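Learning to mend, one elbow at a time

An afternoon in Grarcombe with Sang Chu, who has been repairing other people's clothes for 18 years and still gets excited about a good patch
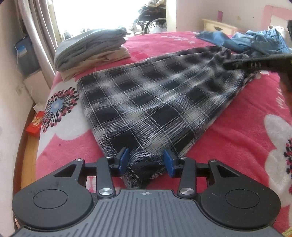 I-seul Noh thinks checks are the best thing a beginner can practise on, and Sang Chu laughs out loud when I pass that on. "She would say that, she's got the patience for it! I start people on plain denim. But she has a point, you know, because with a check you've got your lines drawn for you already. You can see straight away if you've gone wonky."

We are upstairs at the Tolley, in the long room above the café, with the windows open and a very large pot of tea between us. Chu teaches here most weekends, and she has brought two bags of clothes to show me, which she tips out on the floor before I've even got my coat off. There are jumpers with moth holes, a child's dungarees with three generations of knee patch, and a tweed jacket she has been working on, in bits, since September.

"I love this one," she says, holding up the jacket. "Look at the elbow. Go on, find the mend."

I can't find it. I look for quite a while (she is delighted by this) and in the end she has to turn the sleeve inside out. There it is, a square of darning so fine it could be part of the cloth.

She learned in the alterations room at Ploltex, back when the firm still made school uniforms in the town. It was piecework, mostly hems and zips, and she reckons she put in 3,000 zips before she was allowed near anything interesting. "I was so bored by zips. I can do one in 10 minutes now with the radio on and not remember doing it. But my hands learned what cloth does, how it stretches on the cross and how it shrinks back when you press it. You can't get that from reading."

So what should somebody do with a shirt that has gone at the elbow? Chu sits forward. This is clearly her favourite question.

"Wash it first! Everybody wants to start sewing, and then it shrinks and the patch puckers. Then steal your fabric from the shirt itself. There's loads in there. Inside the cuff, the back of the pocket, the bottom hem if it's a long one. It's faded along with the rest, so it matches much better than anything you could buy."

And if it's checked? "Cut the patch bigger than you need, lay it over the hole and slide it about until the lines meet. Pin it, walk away, have a biscuit, come back and look again. If it still looks right, tack it down by hand before you go anywhere near the machine. I match the lines running down the arm and let the ones going across be a bit out, if I have to choose. The eye goes up and down a sleeve."

She is just as keen on mends that show. One of the jumpers has bright orange darns all down the front, done by a man of 87 who came to the Saturday class last winter and wouldn't hear of using grey. "He said he'd earned them. He wears it to the shops. I think it's the best thing anybody's made up here."

Her own tools fit in a biscuit tin: needles, a stub of beeswax, a darning mushroom that belonged to her aunt, and a pair of Aguirre scissors she will not lend. I ask if I can try them and she says no, quite cheerfully, and gives me another pair.

Then I get a lesson, of course. She hands me a sock and a length of wool and talks me through it, over and under, keeping the tension loose, turning at the end with a tiny loop left for the wool to shrink into. Mine comes out lumpy. Chu turns it over and presses it flat with her thumb.

"That'll hold," she says. "You'll feel it in your shoe for a week and then you won't. Do the other one at home."

The mending class meets upstairs at the Tolley on Saturday mornings. Bring something with a hole in it, and bring it washed.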